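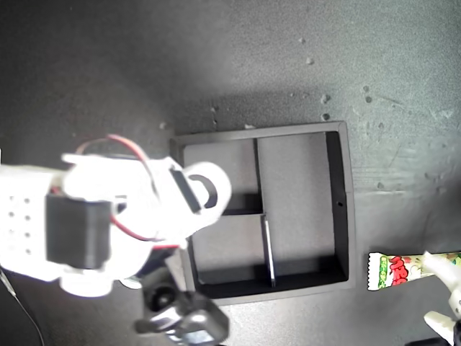 A black sorting tray with raised walls and thin dividers.

Why do trays have walls inside?

Tip a bag of buttons, beads and screws onto a table and they mix and roll away. A tray with raised sides stops them at the edge. The thin walls inside are called dividers, and the spaces they make are called compartments.

Each compartment can hold one kind of thing. Put beads in one and screws in the next – now you can find a screw without digging through beads. Small spaces suit small things. Longer things, like pencils, need a bigger space.

A shallow tray has low walls, so your fingers can reach the bottom easily.

Try it at home. Take the lid of a shoebox and some strips of card. Fold the end of each strip, tape it down inside the lid, and sort 30 buttons by color. Which color needs the most room?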